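Unit 2: When the Grasp Is a Lie
Notes by Rhea Gatchalian, Dorncombe

Read these before the lab. Reading them during the lab is a tradition we would like to end.

2.1 The fault
Last August the left arm on the Josine bench reported a successful grasp 300 times in one afternoon. The log is very proud of itself. The gripper was closing on soft fabric, the motor current rose a little, and the software called that a hold. Then the arm lifted and the toy stayed home.

Plush is a bad witness. It squashes before it resists, so a current limit tuned on a hard mug tells you very little about it. Glossy tabletops don't help either, as glare can leave holes in the depth data. Your bench has a mug, a plate, a striped pumpkin and the pink toy with the red nose. Expect to disagree with the log about at least one of them.
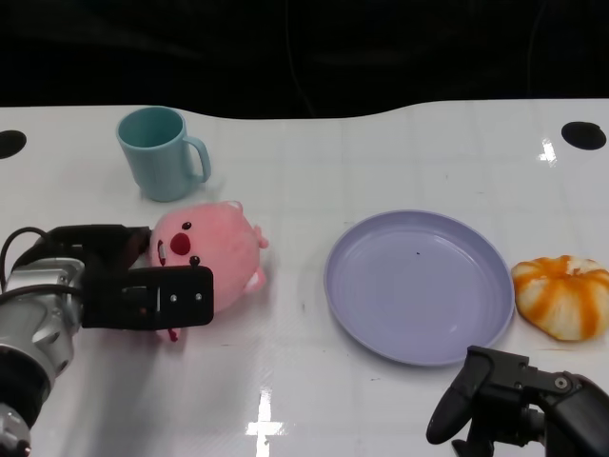
2.2 What to check
Finger gap after closing, compared with the commanded gap.
Current over the whole close, and again after the lift.
Fault code 1049, which Ikhsan Santoso had switched off "for now."

2.3 Safety
Hit the stop before you reach in. Both arms count, including the one you forgot about.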